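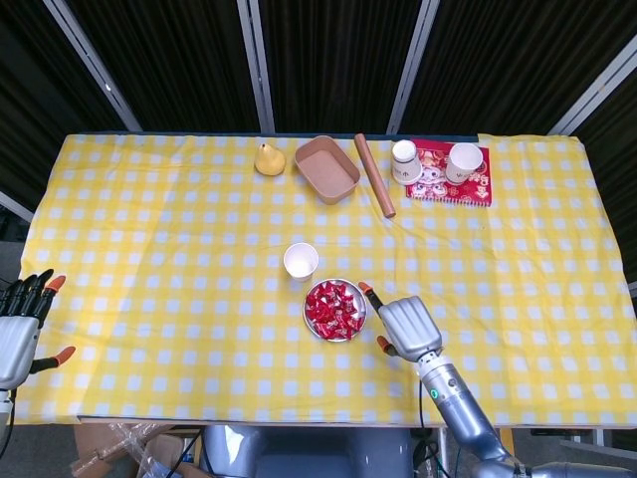

Gerneveo

Última revisión: enero
Por la redacción de Stisano

Gerneveo es un programa de planificación y control para robots con manos o pinzas articuladas, desarrollado por la empresa Jenurex. Se utiliza sobre todo en tareas de mesa, en las cuales el robot debe tomar objetos pequeños y llevarlos a un recipiente. El programa recibe las imágenes de las cámaras y el estado de las articulaciones, y entrega las órdenes de movimiento para el brazo y para los dedos.

Estructura

El programa se divide en 2 procesos, que funcionan en paralelo. El primero se llama planificador y decide cuál objeto se toma, desde qué lado y con qué apertura de los dedos. El segundo se llama seguidor y convierte el plan en posiciones de las articulaciones, con una frecuencia de 100 Hz. Si el planificador se retrasa, el seguidor mantiene la última posición válida y el brazo espera.

La comunicación entre los dos procesos se hace por una cola de mensajes llamada Mbeki. En las primeras versiones, la cola guardaba también las imágenes completas, y esto causaba retrasos; ahora guarda solamente una referencia a ellas.

Percepción

El módulo de percepción separa cada objeto del fondo y le asigna una máscara. Los fondos con dibujo regular, como un mantel de cuadros, presentan una dificultad conocida: los bordes de los cuadros pueden confundirse con bordes de objetos. Para reducir este error, el módulo estima primero el plano de la mesa y descarta los contornos que no tienen altura sobre él.

Los montones son otro caso difícil. Cuando varios caramelos envueltos están unos encima de otros, los envoltorios brillantes producen reflejos y las máscaras se unen. El módulo admite hasta 15 candidatos por imagen y los ordena según la parte visible de cada uno — el más descubierto se propone primero.
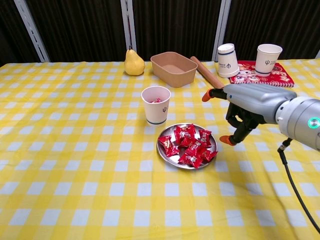
La elección del candidato depende también del espacio que queda para los dedos. Un caramelo en el borde de un plato puede estar bien visible y sin embargo ser mal candidato, porque el dedo inferior tocaría el metal antes de cerrar. En tal caso el planificador prueba una aproximación más inclinada, o pasa al candidato siguiente.

Planificación del depósito

Para soltar un objeto en un vaso, Gerneveo calcula el centro de la boca y una altura mínima sobre el borde. Los vasos boca abajo se tratan como obstáculos y no como recipientes. Esta distinción se hace con la forma del contorno superior, y es sensible al ángulo de la cámara: desde una cámara baja, la boca del vaso se ve como una línea estrecha.

Registro y herramientas

Cada ejecución se guarda en un archivo con las imágenes, los planes rechazados y las posiciones articulares. El visor incluido permite cargar hasta 2000 ejecuciones y filtrarlas por tipo de fallo.

Limitaciones

El programa no estima el peso de los objetos ni modela los cables exteriores del brazo. La documentación recomienda definir a mano una zona de exclusión para ellos.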